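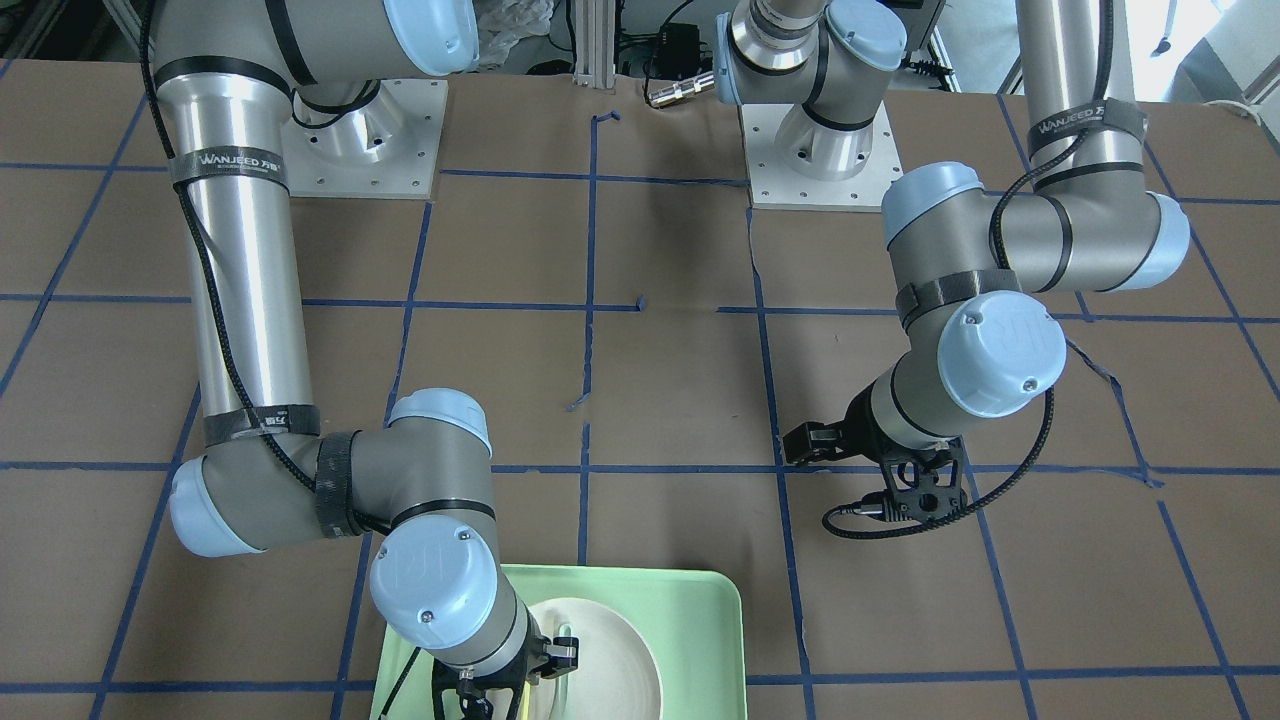
Korkemby sets up and looks after two-arm table cells for firms and colleges that have no robot engineer of their own. The company works from a single workshop in Itby and takes on one kind of machine: a pair of six-axis arms, each with a two-finger gripper, sharing one worktable. The cell we know best is Lencho, which we use to write and check our own service procedures. Each arm on Lencho stands on a square metal base plate with bolt holes, and the table between them is covered in brown paper and ruled into cells with blue masking tape. The grid gives an operator and an engineer on the telephone the same way of naming a spot on the table. It is a reference for people. The controller holds its own table frame, which is taught separately and stored with the service record.

Setting up

A new cell is set up in a fixed order. Base plates are bolted down and checked for movement before power is applied. The arms are then homed singly, with the other arm parked clear. Joint offsets are read and written to the record before any correction is made, so that the delivered state can be recovered. Only after this are the grippers fitted and their open and closed positions set.

Cables are routed last. Each run is strapped to the link and given enough slack at the elbow and wrist for the full range of the joint. The engineer then moves every joint by hand control to both ends of its working range and watches the cable throughout. A run that pulls tight at any point is taken off and routed again from the base. We do not accept a longer loop at the gripper as a cure for a short run further up.

Handover tests use plain tableware on a tray. Plates have a rim that shows up errors in approach height, and light cutlery shows up errors in finger closing. The items are placed by hand in a named cell and the arm is brought down to them at reduced speed.
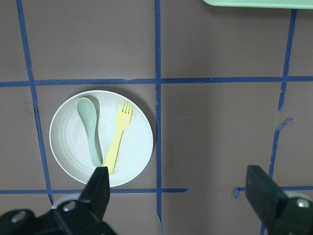

Plate, green spoon and yellow fork, seen from the gripper.

The wrist view is used to compare the two fingers. With the gripper open, both tips should sit at the same height in the view and at equal distance from its centre line. A difference is traced in this order: finger screws, finger seating, gripper bracket, camera mount. The camera mount is adjusted only when the other items have been ruled out.

Looking after a cell

Routine service covers the following.

Base plate bolts: check torque, mark, record.
Joint caps: check that each is seated and its screws are tight.
Straps: replace any that have slipped or lost their grip.
Gripper fingers: clean, check for play, compare with the wrist view.
Connectors: part, inspect, refit, and tug once.
Table covering: replace paper that has torn or lifted. Renew broken or curled tape.

The last item is often left undone by operators. Loose tape can catch a finger on a low approach, and a gap in a line makes a cell hard to name. Old tape is lifted along its whole length and relaid from edge to edge. Patches are not used.

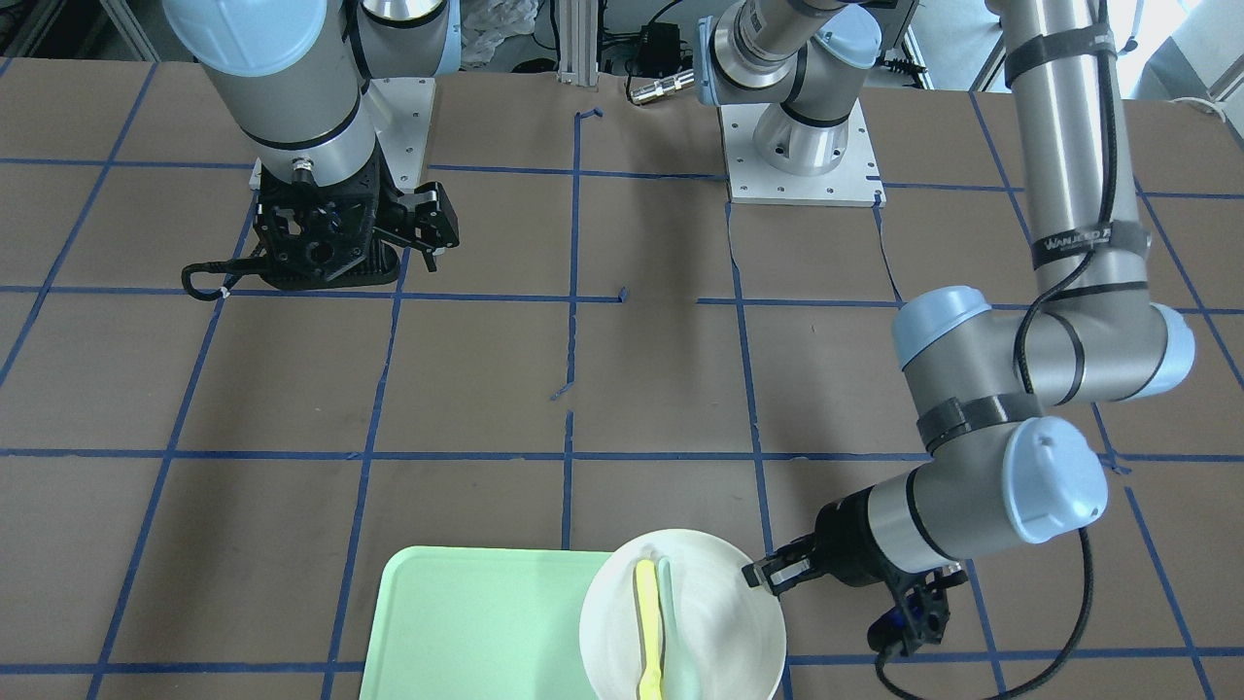 Faults found during service are graded 2 to 4 on the Castance sheet, our own record form. Grade 2 is put right on the same visit. Grade 3 needs a part, and the cell may run at reduced speed until it arrives. Grade 4 means the cell is isolated and stays off until an engineer has signed it back in. Grade 1 was dropped when we found that it was being used for remarks.

After any joint or gripper repair, the table frame is checked again on both arms, including the arm that was not touched. The two must agree at every taught point. Where they do not, both are taught afresh.

Who we are

The company was founded by Mekdes Belay, who still signs off every new cell. We look after 61 cells under contract and hold 873 completed service sheets, all of them open to the customer concerned. Engineers are trained on Lencho before they visit a site.

Site visits for new cells are booked through the Itby workshop. Please have the arm serial numbers and a plan of the table to hand. The workshop is closed for stocktaking in March, when contract customers are covered by telephone.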